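Cable transfer test (gripper evaluation)

The cable transfer test is a bench procedure used to compare robot grippers in the handling of loose, flexible objects. A robot arm is required to take power cords and similar cables from one open cardboard box and place them in another. The test was drawn up at the Prisville Handling Laboratory as part of the Jilley evaluation series, which also covers rigid parts, bags and folded cloth. It is most often applied to grippers with two or more jointed fingers, although suction and soft-finger designs have also been entered.

Background

Early entries in the Jilley series used blocks, cylinders and bottles. These objects keep their shape when gripped, and most commercial grippers completed the tasks with few failures. The results gave buyers little help in choosing between products for warehouse and recycling work, where cords, hoses and straps are common. A cable bends under its own weight, changes shape each time it is touched, and may be caught under other cables that are not meant to move. A gripper that closes firmly on a block may pinch only the outer loop of a coil and drop it during the lift.

The first draft of the cable procedure was circulated in December. It called for a single cord laid flat on the table. Reviewers found this too easy and too far from working conditions, and the revised version, issued on February 19, 2021, placed the cords in a box with low walls, in a tangle of no fixed pattern.

Equipment

The test is carried out on a light-colored tabletop with an even surface. Two cardboard boxes are used, one to hold the cords and one to receive them. The boxes are not fastened down unless the operator declares it in advance. Worn boxes are permitted, as the condition of the cardboard has been found to make little difference to the score.

The cords are ordinary black power cords, with or without an adapter attached. Black was chosen because it presents a known difficulty for cameras: neighboring loops are hard to tell apart, and a dark gripper may be hard to separate from the cord behind it. Two camera positions are recognized. The wrist position gives a close view of the fingers and the objects near them. The head position looks down on the work area and shows both boxes at once. A controller may use either view or both, but the choice must be entered in the report.

Cable transfer test: one view from the wrist position and two from the head position.

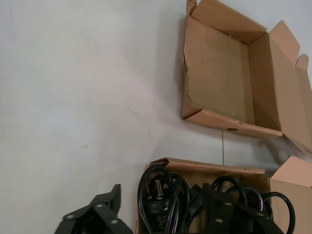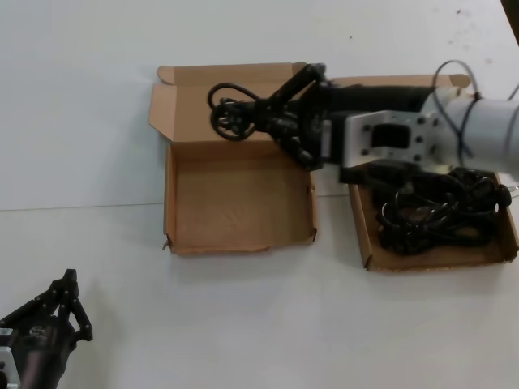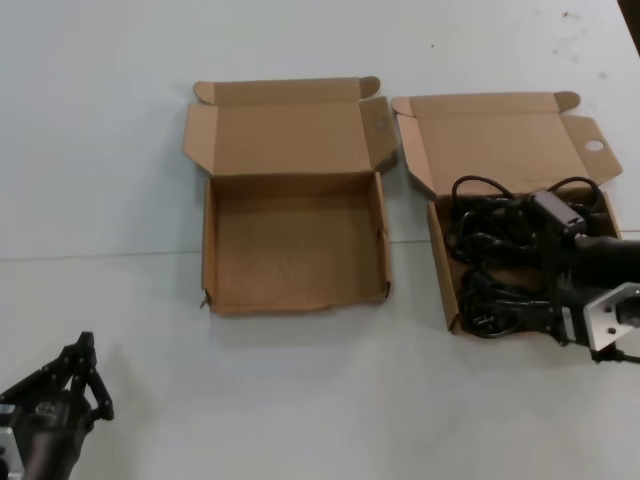 Procedure

The operator places the cords in the first box and stirs them by hand before each trial. The arm begins from a resting pose away from the boxes. On the start signal, the controller selects a grasp point, lowers the fingers, closes them and lifts. The arm then carries the load to the second box and releases it. A trial ends when all of the cords have been moved, when the time limit is reached, or when the operator stops the arm for safety.

A full evaluation consists of 200 trials for each gripper. When two grippers are compared directly, the total is 400, and the order is mixed so that wear on the cords affects both equally. The time limit is 155 seconds per trial. Operators may not touch the cords or the boxes while a trial is running. If a box is pushed off its mark, the trial continues and the movement is recorded.

Either arm of a two-armed robot may be used. The simplest class of entry uses one arm only, with the other held still. In the assisted class, the second arm may steady a box or hold a trailing loop.

Scoring

Each trial receives one of three results: complete, partial or failed. A transfer is complete when every cord, including its plug, rests within the walls of the receiving box. It is partial when a loop or plug hangs over the rim. Dropping a cord on the table does not end the trial, but a second grasp is counted against the gripper.

Reports also state the number of grasps used, the time taken and any damage to the insulation. Peak closing force is given where the gripper is able to measure it. Force is treated as supporting information and has no effect on the score, a point on which the laboratory has received several objections from manufacturers.

Results and observations

The first comparison published under the procedure examined the Kamon three-joint gripper and the Cârstea parallel gripper, both mounted on the same model of arm. The Kamon unit required fewer grasps on tangled cords. Its jointed fingers could close beneath a loop and hold it without a high force. The Cârstea unit was faster on single cords and more consistent in its release, and 54 of its failures were traced to one cause, the jaws closing on the wall of the box together with the cord.

Placement proved harder than lifting for both. A long cord often touched the near wall of the receiving box before the fingers had cleared it, and the tail then stayed outside. Raising the carry height reduced the problem but added time. Later entries used a short sideways motion before release, which draws the hanging part of the cord over the wall.

Camera choice had a clear effect on grasp selection. Controllers limited to the head position tended to choose the highest visible loop, including loops partly hidden by the arm itself. Adding the wrist view improved the final approach, although the fingers covered part of the target at close range. The best results came from controllers that used the head view to choose a region and the wrist view to correct the last stage of the descent.

Limitations

The tangle is made by hand and cannot be repeated exactly, so small differences between grippers should be read with care. The procedure does not cover wet or oily cables, cables fixed at one end, or the insertion of plugs. Plug insertion is covered by a separate procedure in the Jilley series.

See also

Flexible object handling
Bin picking
Wrist-mounted camera
Jilley evaluation series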